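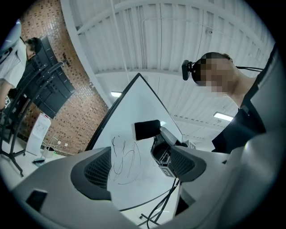

Chapter 7
Keeping and Sharing Records in Small Organisations

Before you read

Think of an organisation you belong to, such as a sports club, a workplace or a tenants' group. Where would you look to find out what it decided last year? Write down your answer and keep it for the activity at the end of section 7.2.

7.1 Why records matter

Every organisation makes decisions, and most decisions are made by talking. People meet, raise a problem, weigh up the choices and agree on what to do. Unless someone writes the agreement down, each person leaves with a slightly different memory of it. A record is any piece of information that is kept as evidence of what an organisation has done or decided. Minutes, receipts, letters, membership lists and signed forms are all records.

Records differ from working notes. Working notes help people to think while a discussion is under way. They may be written on scrap paper, on a screen or on a whiteboard, and they are usually meant to be short-lived.
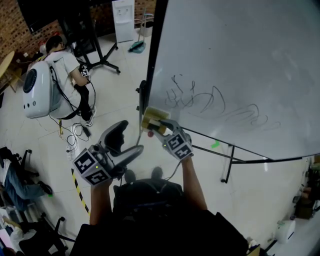 Trouble begins when working notes are the only account of a decision. In the township of Skimton, the local gardening society agreed at its April meeting to raise its joining fee. The new amount was noted during the discussion but left out of the minutes. When renewals fell due, 2 different fees were being charged, and the society had no document it could use to settle the matter. It honoured the lower fee for the rest of the year.

7.2 The life of a record

A record passes through several stages. It is created or received, it is used, it is stored, and in the end it is either destroyed or kept for good. Archivists call this the life cycle of a record. The length of time between creation and disposal is known as the retention period.

Retention periods vary with the type of record. A catering order has little value once the bill has been paid and the accounts have been checked. A lease must be kept for as long as it is in force, and for some years afterwards. Founding documents, such as a constitution, are kept permanently.

Case study: the Itine Community Library

The Itine Community Library serves the farming districts of Bosman and Warar. When it moved to its present building, it brought 300 boxes of paper that had never been sorted. Staff drew up a retention schedule, a table listing each type of record and how long it must be kept. Under the schedule, 100 boxes were retained. The remainder were approved for disposal, and those holding personal details were sent for secure shredding.

Activity

Return to the answer you wrote at the start of the chapter. List the types of record your organisation keeps, and state who is responsible for each one. Mark any that exist only as working notes.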